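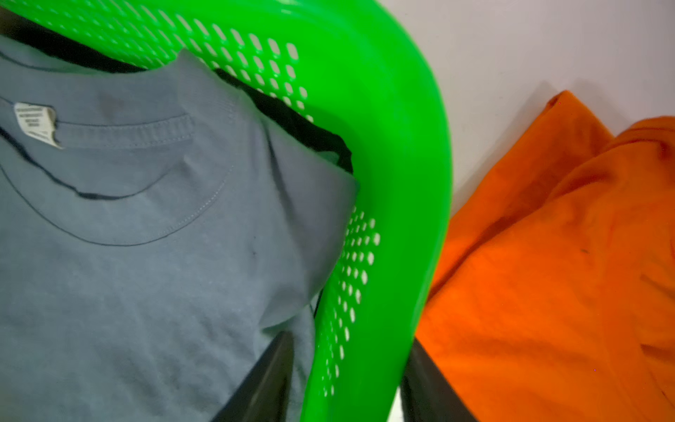

En el turno de consultas se preguntó si las prendas de algodón deben llegar a la cesta ya clasificadas por color o si basta con separarlas al extenderlas. Gulteo sostuvo que lo primero ahorra manipulaciones; Stetura admite ambas opciones siempre que el criterio conste en la hoja de práctica. A efectos de este curso se seguirá la segunda.

Unidad 4. Doblado y disposición de camisetas en cesta

4.1. Revisión previa. Antes de doblar, el alumnado examinará el cuello, las costuras y la etiqueta interior. Toda prenda con manchas o marcas se anotará y se apartará para su tratamiento. El registro del taller de Hisero reúne 1.657 prendas revisadas por este procedimiento.

4.2. Disposición. La prenda doblada se deposita con el escote hacia arriba y el pliegue principal alisado con la palma.
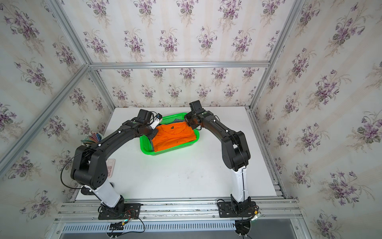

Figura 2. Prenda naranja doblada, en cesta verde de paredes perforadas.

No se comprimirá el contenido para ganar espacio. La cesta perforada favorece la ventilación, pero no sustituye al secado completo, que deberá comprobarse siempre antes del doblado.

4.3. Extracción. La prenda superior se toma por un borde y se levanta en vertical, sin arrastrar las que quedan debajo.

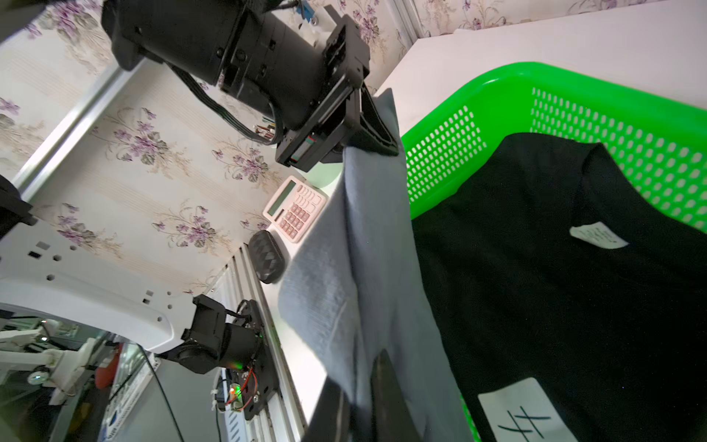
Una vez fuera de la cesta, se extiende sobre la mesa, se corrige el escote y se repite el doblado desde el paso 4.2. El punto fino conserva las arrugas con facilidad, por lo que conviene alisarlo antes de cada pliegue.

Entrega: ficha de la unidad, en junio, en la secretaría del aula Kuipers.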